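From the February newsletter: what I've been reading

The reading pile and its discontents

Several of you wrote in after the last newsletter to ask whether I was ever going to finish the series on the Susholm papers. The answer is yes, in the same sense that I am going to finish repainting the hallway. In the meantime, I have been reading around the edges of the subject, and this month's item is about one of those edges: the odd career of a freight company called Lindemann, and the way its paperwork keeps turning up in places where a freight company has no business being.

For newcomers, a quick refresher. Susholm was a small port with a large customs house. In the early 1950s, a good deal of what came through it was listed as machine parts, and a good deal of what was listed as machine parts was never seen by a machine. The papers I keep going on about are the harbor office's own carbon copies, which survived because somebody used them to insulate an attic. They are brown, they smell of mouse, and they are the best source we have.

Lindemann shows up on 131 of those sheets. It was supposed to be a family firm with two trucks and a warehouse. If you add up the loads it signed for in one autumn, the two trucks would have had to run day and night, on roads that had not been built yet, with drivers who did not eat. I have known hard-working families, but this is asking a lot.

The usual explanation, and you will find it in most of the older books, is smuggling. Cigarettes, coffee, nylons, the standard black market shopping list. I believed it for years and said so in this newsletter more than once, so those of you who keep back issues are welcome to gloat. What changed my mind was a dull little run of bank correspondence from Stasberg, a town whose main claim to history is that a great many holding companies found its air agreeable.

The Stasberg letters show that Lindemann's bills were being paid by an outfit called Kornex, which described itself as a publisher of trade directories. I have been able to find exactly one Kornex directory. It has 200 pages, it covers the paint and varnish trade, and the firms in it are listed at addresses that include a swimming pool and a stretch of river. As a directory it is useless. As a reason to own a printing press, a mailing list and offices in several capitals, it does rather nicely.
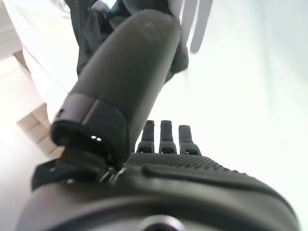

Dark robotic thumb and fingers, close up.

So who was Kornex working for? Here I have to be more careful than some of my colleagues. There is a school of thought, well represented in my mailbox, that already knows the answer to this one and has known it since before the letters came to light. The method goes like this: you pick the intelligence service you like least, you find a man who once had lunch near its headquarters, and you put him in the chair at Kornex. I enjoy these letters. Please keep sending them, although perhaps with fewer underlinings.

What the documents will bear is more modest. Kornex got its money in regular payments, always in round sums, always shortly after the start of a quarter. Private businesses tend not to live like that. Customers pay late, or pay odd amounts, or argue about the invoice. A firm that gets the same tidy sum every three months and never once complains about its customers is living on somebody's budget. Whose budget, I can't tell you. The bank didn't ask, and I suspect it was paid a little extra for its lack of curiosity.

The part I find most interesting is what happened when the arrangement was noticed. A clerk in the Susholm harbor office wrote a memo pointing out that Lindemann's cargo weights made no sense. It is a lovely memo, polite and a bit weary, with the sums worked out in the margin. It went up the line and came back down with a single word on it, which I read as "noted." The clerk wrote again the next year. Noted. After that the weights were no longer recorded at all, and that took care of the problem from an administrative point of view.

You'll see this line of thinking in plenty of other files, and in a few current ones. An office is given a piece of information that doesn't fit, and the office changes the form. I used to put this down to orders from above. These days I give more credit to the ordinary wish to be home by six.

Some housekeeping. The scanned memo is going up in the documents section of the site as soon as I can get the file below the size of a small moon. The Stasberg letters I can only quote from, under the terms of the archive that let me see them, and the archive has asked me to mention that its reading room closes at noon and that it means it.

If any reader owns, or has an uncle who owned, another Kornex directory, I would dearly like to hear about it. Plumbing, leather goods, dental supplies, whatever it happens to be. I will pay postage both ways, and I've been known to go as high as $100 for a clean copy of something sufficiently boring.

Next time: the second customs ledger, the one with the pages cut out, and what can be worked out from the index. Then the hallway.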